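Rain gauge notes, August

The Vetari gauge has been on its post behind the shed for 37 days now. It replaced the old Nieto funnel, which leaked at the seam and read low in any real downpour.

Siting first. The rim is level and sits 150 cm above the grass, which is higher than I would like, but the hedge leaves little choice. Wind across the opening costs some catch – probably more in winter.

Total so far is 82 mm. Of that, 44 mm fell on a single Thursday, most of it before breakfast. The Vevamau station across the valley had far less that day, so the cell must have been narrow.
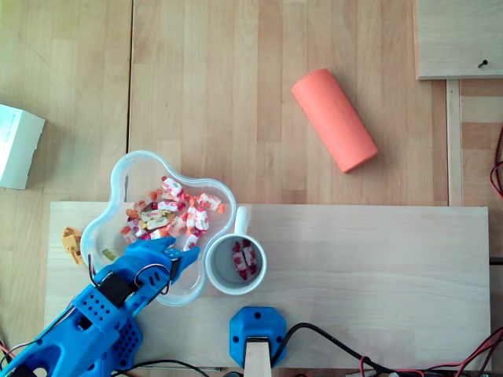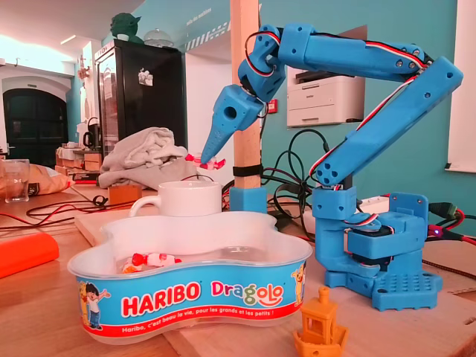 Blue arm, wooden tabletop.

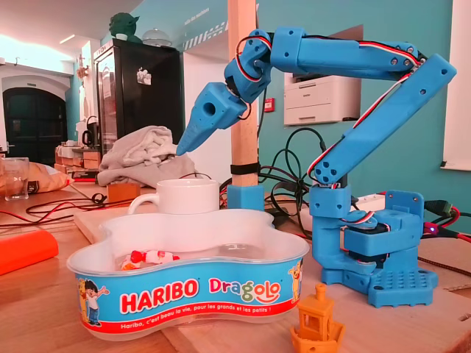
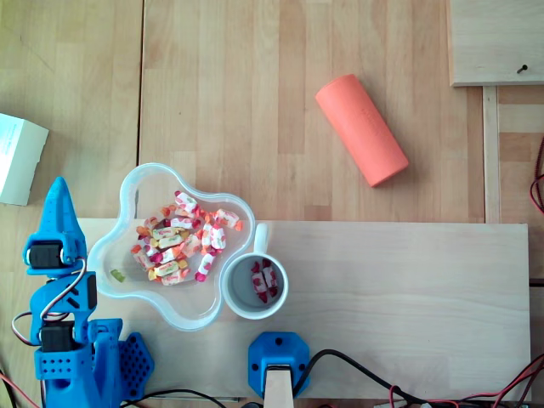 I still empty the tube by hand at 9 a.m. and write the figure down before looking at the logger. The two disagree most in heavy rain, when the tipping bucket can't keep up. I'll work out a correction once there are a few more wet days to use, and the monthly table will stay on manual readings until then.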